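Ground Rules for Two Arms

A shared handbook is changing how small robotics workshops set up, run and record their work

By the Features Desk

The first page of the Astdale handbook is a list of things to put away. Mugs, tape, spare screws, phones and any tool that does not belong to the task must be off the work surface before power is applied to the arms. Only then does the reader reach a sentence about robots.

The order was chosen with care. The handbook was drawn up by Pleveo, a training and advisory body for small automation workshops, together with the engineering office at Wasard. It applies to bench-top cells in which two arms handle everyday goods such as clothing, shoes, boxes and kitchen items. Large factory robots have long been covered by detailed safety standards. The smaller cells now found in colleges, repair shops and test rooms were often run on habit, and habits differed from one room to the next.

Work on the text began after a review of 33 workshops. Reviewers read the log sheets kept at each site and compared them with the written procedures, where written procedures existed. They collected 368 entries in which an operator had stopped a session early. Of these, 260 concerned cables, loose items or unclear starting positions. Faults in the arms themselves made up a much smaller share, and most of those had already been dealt with under existing maintenance plans.

The result is a document of modest length. It is divided into sections on the enclosure, the cables, the objects and the record.

The section on enclosures asks that side and back walls be plain and of one color, and that any change to them be noted. Posts and rails are to be checked for movement at the start of each shift. Arms must be fixed to a common beam or base, and the distance between them may not be altered without a fresh check of their reach. An operator who moves a base by even a small amount is expected to treat the cell as new.

Cables receive more space than any other subject. A cable that runs along a moving arm must have enough slack to follow the elbow through its full bend, yet not so much that it can drop between the grippers. Clips are to be inspected by hand. The handbook asks operators to move both arms slowly through their full range before the first task of the day and to watch the cables, with attention to the wrist, where connectors can catch on the goods being handled.

Soft goods brought the longest debate. Early drafts treated a shoe in the same way as a box, with a marked position and a permitted margin of error. Workshops at Pilkington objected that this was of little use for an item with laces. A lace can lie in any number of ways, and a rule that fixes its place in advance defeats the purpose of the exercise. The final text sets limits on the shoe and leaves the lace free, provided that loose ends stay on the work surface and away from the arm bases.

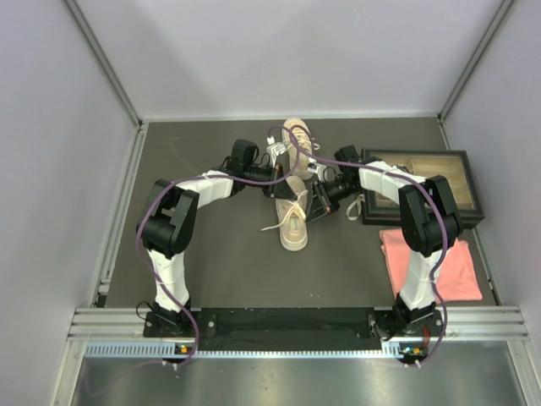 Two arms meet at the laces of the nearer shoe. A second shoe, a box and a folded cloth share the work surface.

Items that are not part of the current task may remain in the cell under the final rules, but they must be listed on the session sheet. Several sites had asked for a complete ban. The drafting group took the view that real work surfaces are seldom clear, and that a written list was the better safeguard.

Sessions are limited to 30 minutes of continuous operation, after which the arms are parked and the operator completes the record. The sheet asks for the goods used, their starting positions, every stop and the name of the person who called it. Stops are never to be counted against the operator. Pleveo regards this last rule as the most important in the handbook, and asks that it be posted beside the stop button.

Adoption is voluntary. Wasard has applied the rules in its own test rooms since March, and the Astdale training center now includes them in its introductory course. A revised edition will add a section on cells in which the two arms are supplied by different makers. Comments from workshops are being accepted until the draft of that section is closed.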